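18 Oct 2025

Two hundred and fifty-seven down, a few more to go

So it's Saturday and I've spent most of it driving a robot arm about by hand, which my younger self would have been thrilled by, and my back is slightly less thrilled by. I promised an update on the Staketti project ages ago (sorry to the two people who emailed!) and there's finally something worth telling you.

Quick recap if you've just turned up. Staketti is our attempt to teach an arm to pick things up off the floor and put them down inside a taped area. We don't write out the moves. We drive the arm ourselves, save the camera pictures and the joint positions as we go, and then a model learns to copy us. One go from start to finish is called an episode. The more episodes you've got, and the more different they are from each other, the better your chances. That's the theory, anyway.

In March I thought 150 would do it. I had a lovely spreadsheet and everything. We recorded our 150, trained overnight, and in the morning the arm went confidently to the place where the block had been in nearly every recording and closed its fingers on nothing at all. Then it lifted the nothing and carried it very carefully to the tape. I laughed so much I had to sit down, and then I looked at the spreadsheet again and felt a bit sick.

The trouble was me, really. I'd been putting the block down in the same sort of place every time because I was right-handed and in a hurry. So we threw out the lot and started over with a plan. Pavithra Acharya wrote a little script that picks a start position and shouts it out before each go, and you're not allowed to argue with it. Some of the positions are horrible. There's one near the edge of the reach where the wrist has to twist right round and I still swear at it.

As of this afternoon we're on 257 good ones. The target is 800, which sounds like a lot until you get into a rhythm. I can do one in under a minute when I'm fresh. After lunch I'm slower and I get sloppy with the grip, and you can see it in the data as well – the paths get all wobbly. I've started stopping when that happens, because wobbly goes in, wobbly comes out.

A few things I've picked up, in no order at all:

Keep the mistakes where you recover. If I nudge the block and have to go back for it, that stays in. We used to bin those and the first model had no idea what to do once anything went wrong. If I give up halfway, that one goes.

Watch what the arm sees, and don't look at the real block. This one's hard! The model only has its cameras, so if I'm peering over the top of the arm I'm using information it will never get. Now I drive from the screen as much as I can bear. The wrist view is a strange way to look at the world, all fingers and carpet, and things blur when you move quickly. I've slowed down a fair bit.

Write the notes straight after. I left it till the evening once and had 285 clips in a folder, good and bad all jumbled up, and not a clue which were which. I ended up watching every single one with a cup of tea going cold next to me. Never again.

Change the dull stuff too. Lights on, lights off, blinds halfway. We shift the furniture between sessions so it doesn't learn that a certain shape in the background means "turn left now". Galindo (the earlier project, for anyone who remembers it) fell over completely when we opened a curtain, and I'm still a bit sore about it.

Pavithra wants to try a halfway model at 400 or so, and I'd like to hold off till we've covered the awkward corners, so we've agreed to disagree until next week. She'll probably win. She's also been moaning at me about episode names, so if you ever get hold of our data and wonder why the early ones are called things like "blocky_again_final", you know who to blame.

Right, I'm off to find some food. I'll leave you with the view I've been staring at all day.

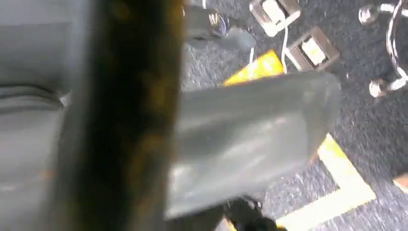

Wrist camera, mid-move, with the yellow tape on the carpet below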